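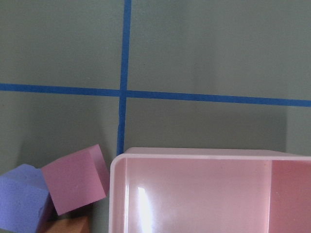

Blue tape and a pink plastic container on a grey-green surface.

Sillidlow's weekly refuse collection will go fortnightly in December, and residents are once again being told they will hardly notice. The council says the change will save £149,000 a year. It said much the same about the garden waste charge, and the bill went up anyway.

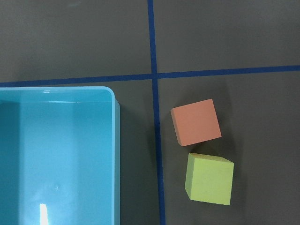 2 min read

Frida Thoroddsen, who speaks for the council on waste, called the plan "fair and sensible". Asked where a family in a top-floor flat should keep a second week of rubbish, she said guidance would follow.

The case rests on a survey answered by 333 households, of which just nine were in flats. Mogens Kárason of the Pondalham Tenants' Group would like to see the questions. So would we — they have not been published.
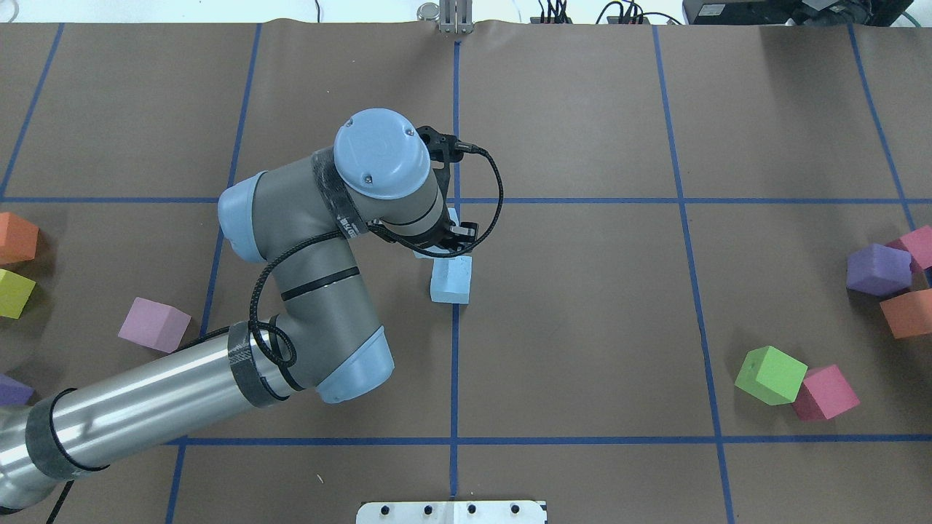
Foam blocks and blue tape on brown paper.

Jundum, the contractor, will keep the same number of lorries. How that produces the promised saving is not explained in the report. Comments close on 16/06/2026.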